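Bulten Round Tablecloth - wipe clean, dark grounds
Item 99-12. Back in stock 11/12/18

For round kitchen tables. Cotton with a clear coating on top, hem all the way around. Comes folded, creases drop out in a day or 2.

Colors: see list at bottom. Dots, plain, small check.

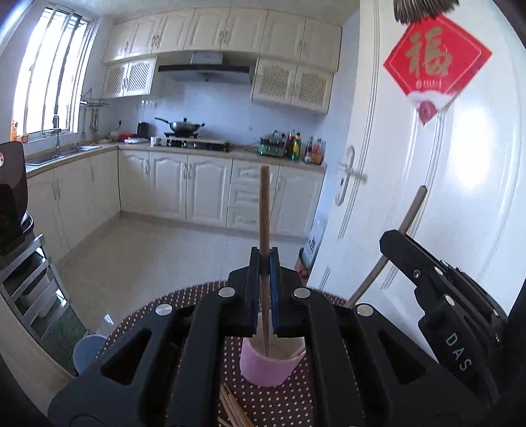
Small light dots on dark brown, kitchen table 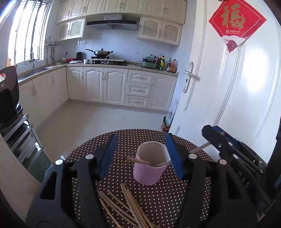

Piyumi Patwary wrote in to say hers has been on the table since May and gravy still comes off with a damp cloth, but the hem picked up a pull from a chair arm, so she'd like a heavier thread there. Fair point. New batch from Rathnayake has a double stitched hem, same price.

Care
Wipe down with dish soap and water. No bleach. No scouring pads, they dull the coating. Machine wash cold if you must - gentle, no spin, hang to dry. Do not iron the coated side. Iron the back on low, towel in between.

Sizing
Measure straight accross the table, add the drop you want twice. In between sizes go up. Cloth can be trimmed but then the hem is gone and we cant take it back.

Shipping
Flat pack. Orders over $100 ship free. Returns ok if unused and still folded.

Colors: dark brown dot, navy dot, plain rust, plain gray, green check (low).

Goes with: Pladby napkins, Worach felt underlay (cut to size, ask for Nazma Akanda)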